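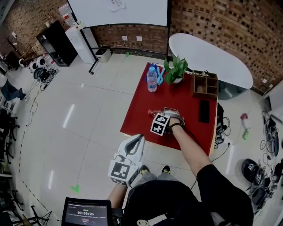 Nesten Table Cover, Red

Item: Nesten square cover, red
Also available in: navy, forest green, sand, white
Ships in: 2 business days

The Nesten is a fitted-drop fabric cover for square work and event tables. It is woven from 250 gsm polyester with a flat, matte surface, so glasses and bottles stand steady on it and pens don't catch in the weave. We sell it mostly to schools, church halls, market traders and caterers.

Sizes

Small: for card tables and two-seat café tables
Medium: for standard square folding tables
Large: 145 cm x 145 cm, for four-seat dining tables and craft tables

Measure the tabletop and add the drop you want on each side. A short drop is best if people will be standing or leaning against the table. If you want the legs hidden, order one size up. The large cover weighs a little under the weight of a bath towel and folds flat for storage.

Color

The red is a true mid red with no orange in it. Fabric is dyed in batches, and there can be a slight difference between one batch and the next. If you need a full set to match, order it all at once and write "same batch" in the notes box at checkout. Jianguo Yan in our warehouse picks these orders by hand and will email you if we are short.

Care

Machine wash warm with similar colors. Wash the red separately the first time. Tumble dry low or hang over a rail. Iron on the medium setting – the hem can go shiny under a hot iron. Do not bleach. Candle wax should be left to harden, then lifted off with a blunt knife before washing.

The fabric is not waterproof. It will hold a small spill long enough for you to get a cloth, but a full glass will soak through. For painting or potting, use the Batasen clear overlay, sold separately in the same three sizes.

Clips

Covers do not come with clips. The Arken steel clip fits tops up to 50 mm thick and is the one we suggest for outdoor use. Four clips will hold a cover in a light breeze.

Pricing and larger orders

Prices are shown by size in the menu. Orders of ten or more covers get the trade rate, which appears in the cart. For printed covers with a name or logo, send the artwork to Shiyu Pan through the contact form. Printing adds two weeks, and printed covers can't be returned.

Returns

Unused covers can be sent back within 30 days in the original bag. Washed covers can be returned only if there is a fault in the fabric or stitching.

Customer comments

"Bought six for the spring fair in May. They have been through the wash every week and the hems are still straight." – Brayan Mamani

"Good cover, nice weight. I would like a size between medium and large." – Arūnas Liepiņa

Related items: Batasen clear overlay, Arken steel clips, Jia storage bag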